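Sourdough starter smells of nail varnish, should I bin it?

Posted in Baking and Bread, September 2018
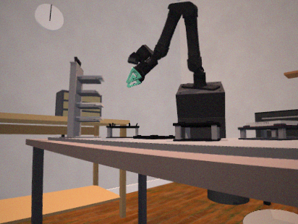 I started it from scratch using wholemeal rye, and for the first week it was brilliant, doubling every day and smelling of apples. Then I went to my sister's for a long weekend and left it on the worktop with the lid resting on top. When I got home there was a layer of greyish liquid over it and a smell like nail varnish remover. I've fed it twice since and it bubbles a bit, but it doesn't rise much. Is it dead? I'd love to save it, I was so pleased with myself! I use a jar from Veloso if that matters, and tap water.

Remedies tried so far: stirring the liquid in, swearing.

Danilo Salazar

Don't bin it! It's hungry, that's all. The liquid is called hooch and every baker I know has had it at some point. Pour it off (or stir it in if you like a sourer loaf) and then be quite ruthless. Keep 30 g of the old starter, throw the rest in the compost, and give it 60 g of flour and 60 g of water. Do that morning and evening for 3 days and I'd be amazed if it didn't perk up.

The mistake I made for ages was feeding a huge jarful with a tiny spoon of flour. There's far too much old starter in there and it eats the lot before lunch. A small amount of starter with a generous feed works so much better, and you waste less flour too. Put a rubber band round the jar at the level of the mix straight after feeding, then you can see what it's up to while you're out.

Rye is lovely for this by the way — mine goes mad for it. Once it's doubling again you can switch to white bread flour bit by bit. And when you next go away, feed it, leave it out for an hour and pop it in the fridge. Mine has sat there for a fortnight and come back happily after a couple of feeds.

The only time I'd give up is if you see pink or orange streaks, or anything fuzzy. Then it all goes, and the jar gets a proper scrub.

Please come back and tell us how the first loaf goes!

Remedios Panganiban

Agree with Danilo. Warm spot helps as well, mine lives on top of the fridge. I use filtered water but my mum never has and hers is older than me.

Dreditz

just buy the dried yeast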